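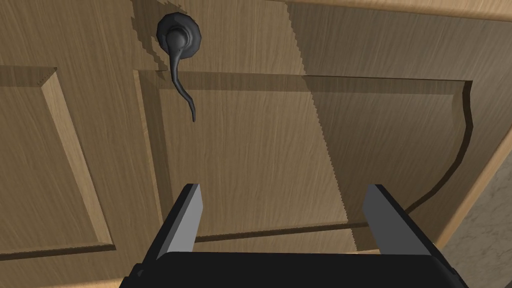
Ticket opened 4/16/24 by Horácio Vilela, Trultmont
Product: Vultuner, demo build
Robot model: Obi
Severity: 2
Summary: Door task stalls in front of visitors. The approach completes, the grasp never starts, and the operator console shows "waiting for contact plan" until the run is reset. We have an open day in the main lab and the door task is the centerpiece of it, so I need a fix or a stable workaround. The scene is the stock bathroom with the panel door. Shadows are on the low setting, and you can see it in the saw-tooth edge running down the door panel to the right of the lever, so the visitor profile did load. The arm stays where the approach left it and the rest of the simulation keeps running. No crash, nothing in the error log.

Steps to reproduce
Start Vultuner with the visitor profile.
Load bathroom, select Obi, select "open door."
Press Start on the visitor tablet.
Wait for the approach to finish.

Expected: grasp on the lever, turn, pull.
Actual: no grasp. The console times out after 90 seconds and offers Retry. Retry gives the same result.

Comment, Dexter Dvorak, Sterkcombe support
Thanks for the report. Please send the session log and the profile file. Also confirm whether the same task runs from the developer profile on the same machine, and whether anyone edited the scene after install.

Comment, Horácio Vilela
Both attached. Developer profile works every time I have tried it. Visitor profile fails most of the time but not always. We had a rehearsal with a group from the front office and it failed on the second visitor, then worked, then failed again. Scene edits: we turned on object shuffle so that visitors don't all see the same props. I did not touch the door or the robot.

Comment, Dexter Dvorak
Log received. The contact planner is being asked for a plan and never returns one. In the developer profile it gets its own thread. In the visitor profile it shares one with the tablet service, and the tablet service polls for input at a high rate. That would explain the intermittent part. Please try the following in the visitor profile:

planner.shared_thread = false
tablet.poll_rate = 4

Restart Vultuner completely after the change. Reloading the scene is not enough, the thread settings are only read at startup.

Comment, Horácio Vilela
Applied and restarted. Better but not fixed. The timeout is gone on most runs. It still hangs when a visitor switches to the robot view during the approach and then goes back to the wrist view. I can trigger it on demand now. It doesn't matter which props the shuffle picks. 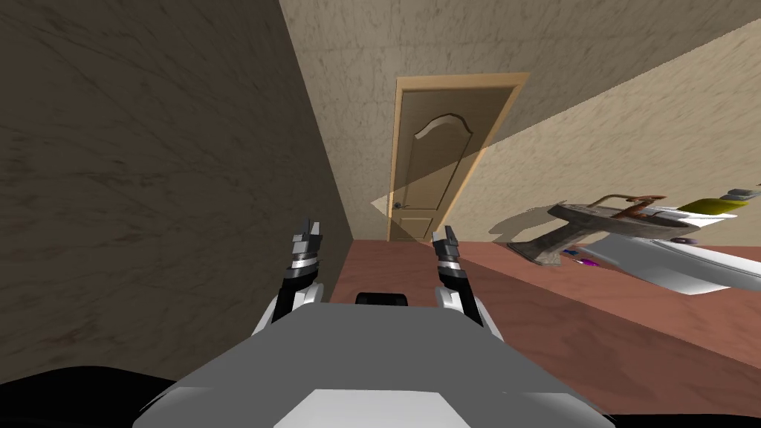

I also tried it with shuffle off and got the same hang, so you can rule that out. The switch has to happen before the approach ends. Switching after the grasp has started does no harm.

Comment, Dexter Dvorak
Reproduced here. Changing the view drops the planner's subscription to the wrist stream, and going back does not restore it. The planner then waits for a frame that never arrives. It is a bug on our side and does not depend on your hardware. Filed internally, fix planned for the July release.

Workaround for the open day: lock the view from the tablet while a task is running.

tablet.lock_view_during_task = true

Visitors can still change the view between runs. The button is grayed out during the task. If you want the robot view on the wall display as well, start a second viewer process and point it at the session. It is read only and does not touch the subscription.

Comment, Horácio Vilela
Second viewer is up on the wall display. One question about it. The picture is tilted, the room is seen steeply from above. Is this a fault in the viewer or in our config?

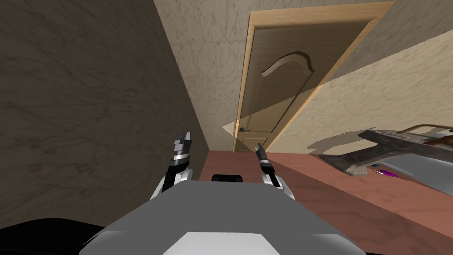 Robot view with shuffle on: arms raised, grippers empty, hatchet at right.

Comment, Dexter Dvorak
Config. The robot view follows the head mount, and your profile starts the head with a roll offset. Set head.init_roll to 0 if you want it level. It has no effect on the grasp. If the visitors include small children you may want to take the tools category out of the shuffle list too, the setting is shuffle.categories.

Comment, Horácio Vilela
Left the roll alone for now, I don't want to change anything else before the day. Removed tools from the shuffle. Ran the full visitor sequence with the view locked, around 4 hours in total, no stalls.

Comment, Horácio Vilela
Open day done. Door task ran all afternoon on the locked view. One manual reset when the tablet battery ran out mid-task, unrelated to this ticket. A few people asked why the view button was gray, so a tooltip would help.

Comment, Dexter Dvorak
Tooltip request logged separately. Keep the lock setting until you have installed the July build, then remove it and retest with view changes during the approach.

Status: Pending release
Assigned to: Dexter Dvorak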